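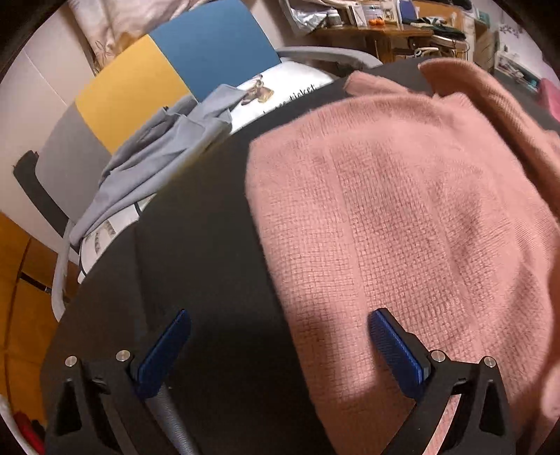
The right-hand pad over the knit, before the first grip of the evening.

The club met on Monday at six, and by ten past the handle had already been calibrated twice. The second calibration was mine. I did not trust the first one, and I had done the first one as well.

The task sheet for the Werkitz round allowed one garment, one dark surface and one operator. The operator held the gripper by hand and folded the garment with it. Fingers were not permitted to touch the cloth. Each fold was recorded, and the recordings were used to train the folding model that would run on the team's arm at the final. A team could submit as many recordings as it liked, but every one of them counted, including the bad ones. The organisers had a way of checking for gaps in the numbering.

Our numbering had reached 3,001.

I had drawn the pink knit. The others had divided up the shirts, the tea towels and a set of pillowcases, and I had come in late from the bus. Nobody objected to my having the knit. A shirt has edges the jaws can find. A waffle knit has small squares all over it, and a pad closing on small squares will take up one layer or two depending on a difference of pressure that I could not feel through the handle. The model could not feel it either. It learned from the picture and the jaw width, and in the picture one layer of pink looked the same as two.

I wrote the method on a card and kept to it. Approach with the jaws open. Lower until the pads are level with the border. Close at a steady rate. Lift by the width of a hand, pause, then carry across. Release with the pads low. If the fabric slips, do not chase it. Put the gripper back at the start position and end the recording properly.

The first attempt took two layers at the border. The second took one layer and lost it. On the third I got the border across and laid it down with a twist in it, and the twist stayed there while I did the rest of the fold round it. I logged all three.

Fustano, the club's laptop program, gave each recording a score when it was saved. It had been written by last year's team and had views of its own. It liked short recordings. It disliked pauses, and the pause was the one part of my method I was certain about, as it gave the knit time to stop swinging. My scores were low. The tea towels were scoring very well.

At half past seven the team captain looked at the table of results and asked whether I wanted to swap to pillowcases. The captain did not say it unkindly. The submission was due by the end of the night, and the captain had to think about the average.

I said I would do 5 more and then swap.

I took out the card and crossed through one line. I had been closing on the border, where the ribbing was smoothest and easiest to aim at. One of the plain bands ran down the body of the garment, between the sections of waffle. It was narrow. I moved the start position so that the right pad would come down on the band at an angle, with the left pad on the far side of it, and I closed more slowly than the card said.

The knit came up in a ridge. I lifted, paused, and watched the ridge for anything sliding out of it. Nothing did. I carried it across, lowered, and opened the jaws.

It was a fold. The edge was not straight, but it was a fold in one layer, and the twist had gone.

Fustano gave it the lowest score of the evening. The pause had been longer than before.

I did the next one the same way, and the one after that. On the fourth I bumped the table with the handle and logged it regardless. The fifth was the same as the first, near enough that I checked I had not saved a file over another. The captain came and stood behind me for that one and did not mention pillowcases again. After I had released the cloth the captain asked what I was gripping, and I said the band, and the captain wrote 'band' on the back of a hand.

We loaded the whole set into the model at nine and left it to train — Asadi, the older of the club's two machines, could be heard from the corridor. The final was in December. Between now and then there would be the matter of the arm, which had 2 working joints out of the number it was sold with, and the matter of who would explain to last year's team that their scoring was wrong.

I put the knit away flat. Then I took it out again, laid it on the black surface, opened the jaws, and began the next recording. The last bus was at ten.

Allimo Stories | Contact the editors | Copyright remains with the author | Back to top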